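Nasteo Washroom Service - Gallery

Nasteo offers robotic cleaning of washbasins to offices, clinics and guest houses. The pictures on this page show the arm at work with a cloth at a vanity unit.

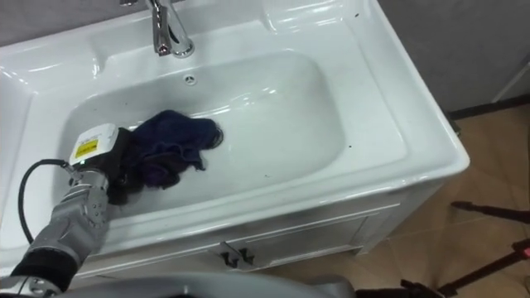
The service is supplied by Lurwood under a rental agreement with a minimum term of five months. Cloths are included - clients need only provide access and a power supply.

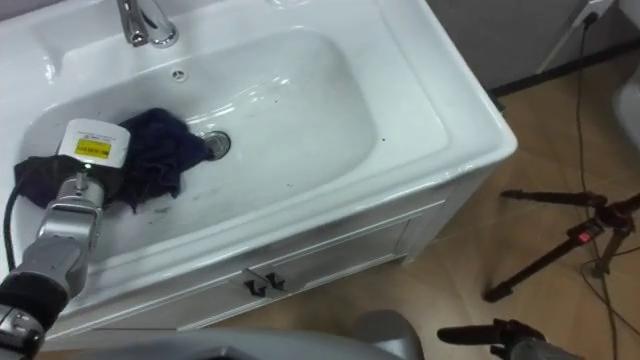 Cloth held against the left side of the bowl.

Training for site staff is arranged by Mỹ Hồ and takes one morning.
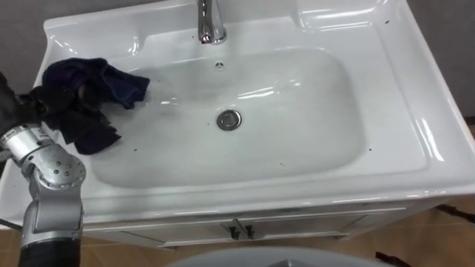
Enquiries about availability from June should be addressed to Ottmar Voß at the Lurwood office.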